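Sultby Cask Cellar Guide: Receiving, Venting and Serving

Issued by Draldale Brewing, Trade Quality Office
Revised 22/12/2018

This guide is intended for licensees who receive cask-conditioned beer from Draldale Brewing, including Sultby Bitter and Cowie Mild. It applies to firkins and pins. Keg products are covered separately.

Before delivery

The cellar should be held between 52 and 55 degrees Fahrenheit for a full day before casks arrive. Check the thermometer at cask height. Clear the stillage, wash it with an approved cleaner and rinse with cold water. Order only what the bar can sell within three days of tapping.

Stillaging

1. Inspect each cask for a sound shive and keystone. Note the cask number and the best-before date in the cellar book.
2. Place the cask on its side with the shive at the top and the keystone at the bottom of the head.
3. Fix the cask with three wedges, one under the front and one on each side at the back. The cask must not rock.
4. Leave the cask undisturbed. Moving it after this point will disturb the finings and the beer will need to settle again.

Venting

Clean the shive with a sanitized brush. Drive a soft spile through the center of the shive with a single firm blow from a mallet. Some beer may escape, and a cloth should be kept within reach. Wipe the spile regularly and watch for foam. When foam no longer forms within a few seconds of wiping, replace the soft spile with a hard one. Sultby Bitter commonly reaches this stage in six to twelve hours. Cowie Mild is often quicker.

Tapping

Clean the keystone and confirm that the tap is closed. Hold the tap level against the keystone and drive it home with a mallet. Allow the beer to settle for 24 hours, then draw a small sample into a clean glass. Check it for clarity, aroma and taste before connecting the line.
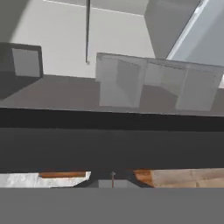

Spiles, wedges and mallets should be kept on a clean shelf away from cleaning chemicals. Spiles are used once and discarded. Wedges may be used again if they are dry and free of mold. A narrow reddish-brown slat lying along a white, marble-textured piece is easy to pick out, and the same contrast is useful in a cellar: store wooden items on a pale surface, where dirt and splinters show up quickly.

Serving

Remove the hard spile during service and replace it at the end of each session. When the cask is around two-thirds empty, tilt it gently by raising the back, preferably while beer is being drawn.

Questions about cask condition should be addressed to Ishbel Niven, Trade Quality Office. Please have the cask number ready.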